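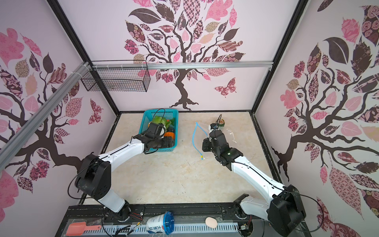
Figure 1. Pink and white wallpaper with a stylized tree pattern.

Repeating Patterns in Household Wallpaper
Term project, Surface Design 2
Anju Dhillon and Yannick Collet

Background

Our project looked at how wallpaper designers hide the repeat. A printed roll can only carry so much drawing before the pattern starts again, and on a wide wall the eye finds the restart quickly if the motif is large. Trees are a common subject and a hard one. A trunk is a strong dark vertical, and when the same trunk comes back at the same height the wall starts to look like a fence.

We wanted to know which layout people notice least. Our supervisor, Skye MacBrayne, suggested we keep the colours the same in every test and change only the layout.

Method

We drew one tree motif by hand, scanned it and set it up in three layouts: straight match, half drop and a random match with filler leaves. The colours were dark brown for the trunk and pink, mauve and burgundy for the leaves. Each layout was printed on uncoated stock at the Leblanc print room and pasted onto a panel 300 cm wide.

We asked 18 people to stand in front of each panel and point to the first place where they saw the pattern start again. Sorin Husar timed them with a stopwatch. Viewers did not see the panels side by side. The order was changed for each person.

The first set of prints was rejected. The mauve dried too grey and could not be told apart from the brown at a distance. We reprinted with a warmer mauve, and this put us a week behind.

Results

The straight match was found fastest by nearly everyone. Most viewers followed the trunks along a level line and pointed to the second one. The half drop took longer, but several people noticed diagonal stripes of burgundy leaves running up the panel. We had not seen these on screen.

The random match took the longest. Two viewers gave up and said there was no repeat. It also used the most paper at the trimming stage, because our filler leaves did not line up cleanly at the seams.

Problems and next steps

The room had a window on one side and the light changed during the Sunday session. We would use blinds next time. We would also spread the darkest leaf colour more evenly before testing the half drop again. The panels are stored flat in the Ostitz studio until June.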